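Progress report to the Plerico Fund
Brundbridge estimation and filtering project
October 26, 2018

Work on the second stage has kept to the plan agreed in May. The square-root form of the filter is complete and has been run on 216 simulated tracks. It remained stable on all but 15 of these, and each failure began with a poor starting estimate of the noise covariance.

The Drarkia code library now includes the smoother as well as the filter. Running time for the ten-state model has fallen by 60 per cent – a larger saving than the proposal allowed for.

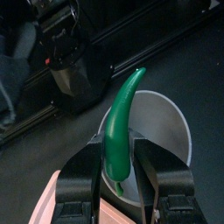
Toy chilli pepper held between the gripper fingers.

Two matters remain open. The treatment of delayed measurements is correct for fixed delays only, and the proof of bounded error still relies on an assumption we would like to remove. A draft paper covering the first has been sent to our partners at Aliyu for comment.

Spending is within budget. We request that the remaining equipment allowance be carried forward to the next period, when 10 further test cases will be prepared.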